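Sunday, July 11, 2021

Hutch desk again. Rafsan Mollah says the back edge holds if the screws go in 30 mm. I'm not convinced. We tried that in April and the shelf part still rocked when I leaned on it. 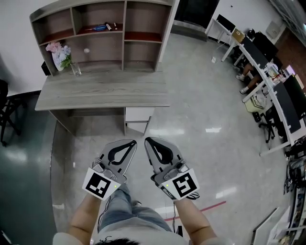 Hutch desk, flowers and glass at lower left, drawer unit under the right side.

Parveen Siddiqui wants the Postine brackets, 3 per side. The sheet claims 300 N each, which I'll believe when I've hung something on one. Nobody has said what wall they tested on.

To do: clear the cubbies before moving it, check level on the tile, ask Weerasinghe for the real load figures.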